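Search this list Go

Re: [Prunum] jam not setting
2021-09-02, Telma Sosa

Mirta, I have read your post twice and I still side with the jam.
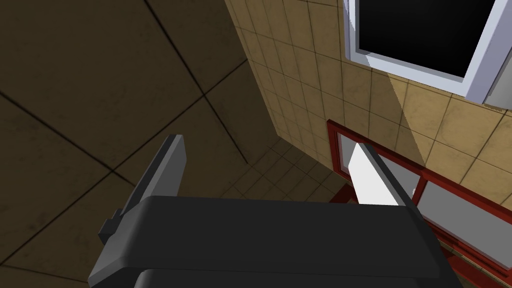
Mirta Quiroga wrote:
> 12 jars, all soup. I followed the recipe on the Zapata sheet to
> the letter, except for the sugar, the lemon and the boiling time.
> Do I throw it out or call it syrup?

Call it syrup. Half the syrup in this valley began as somebody's jam, and the owners still hand it out in December with a ribbon on.
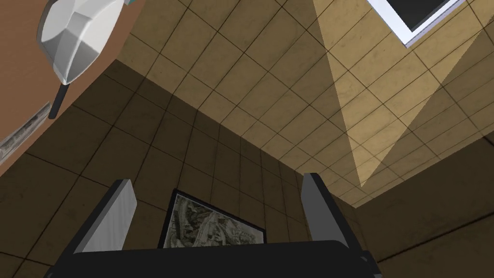
The sugar is your trouble. You can't halve it and expect a set, however virtuous it feels. If you want to save the batch:

1. Tip 2 jars into a wide pan, no more, and put the lemon back in.

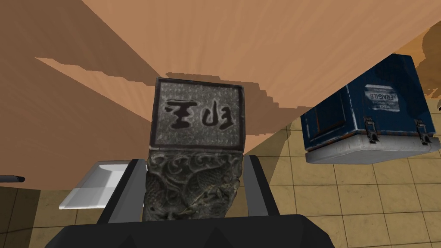

2. Boil hard and test on a cold saucer. If it wrinkles, stop. If you wrinkle first, also stop.

The Lernero plums are riper this year, so they have less pectin to begin with. Mix in a few green ones next time.

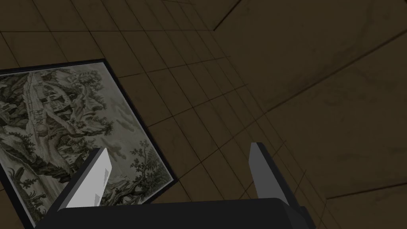

And please label the jars. I still have one from you marked "37?" and I've been putting it on pancakes without asking.

Telma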